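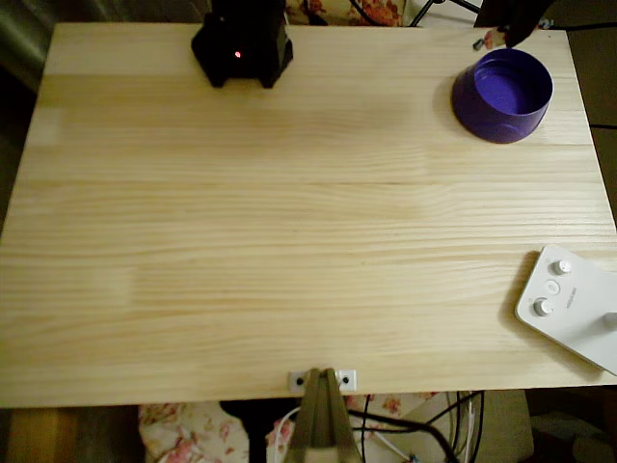 How long should new pine boards stand indoors before you put a finish on them?

Until they stop losing weight. For most boards from a merchant that will be a few weeks in the room where the piece is going to live, and longer if they came out of an open shed.

Yogesh asked this in April and I said I would write up what I do. His message is at the bottom.

I weigh an offcut. Saw a piece off the end of one board when it comes home, write the weight on it in pencil, and leave it with the rest. Kitchen scales are good enough. The last lot I bought came from Śliwiński's yard at Kondton, where the stock is under a roof but open on one side. My offcut was 685 g on the first day. It dropped quickly to begin with, then slowed, and it settled at 508 g after just over two months. That is a big drop and I would not expect it from kiln-dried timber. The boards moved as well. One cupped so badly that I cut it up for drawer runners.

Keep the stack off the floor on sticks, with the sticks lined up one above the other. Don't put it next to a radiator. I tried that years ago with some spruce and the ends split.

On the glue-up: do it once the weight has settled, and plane afterwards. If you glue first you will get steps at the joints and have to flatten the whole thing again. The same goes for cutting to final width. If the top is going on a frame, fix it with buttons or slotted brackets so that it can still move across the grain, however dry it is. It will swell a bit every winter if your house is damp, or shrink if you heat it hard.

As for the finish, Yogesh asked about soap or oil. I have used both on pine.

Soap (I use Cistiveck flakes in hot water, left to cool overnight) keeps it pale for longer. It marks easily, and you will be doing it again several times in the first year. Raise the grain with plain water first, let it dry, rub it down lightly and then start. Wipe on, leave a few minutes, wipe off, let it dry, repeat.

Oil is less work later on but it turns pine yellow. Drandier do a hard oil with some white in it that slows this down. It does not stop it. Two thin coats, and wipe off everything that has not soaked in. Lay the rags out flat outdoors until they are stiff, or put them in a bucket of water. Please don't leave them screwed up in a bin.

For a table people eat at every day I would go with the oil. For a bedroom or a desk, soap.

I would leave varnish alone on softwood. It dents under the film and then looks worse than a dent in bare wood, and you can't patch it.

Whichever you choose, treat the underside the same as the top, with the same number of coats. I have seen good tops pull themselves into a curve when one face was left bare.

If anyone has tried lye before soap on pine I would like to hear how the colour held up. I have only seen it done on floors.

Yogesh Tripathi wrote:

> Hello all,
>
> I am planning a pine table for the back room and have 3 questions
> before I buy the wood.
>
> How long do I leave the boards before finishing? The yard said
> a week but a neighbour said all summer.
>
> Do I glue up the top straight away or wait?
>
> And is it soap or oil? I would like to keep it light if I can.
> We have children so it will get some use.
>
> I have hand planes and enough clamps, but no moisture meter.
>
> Thanks,
> Yogesh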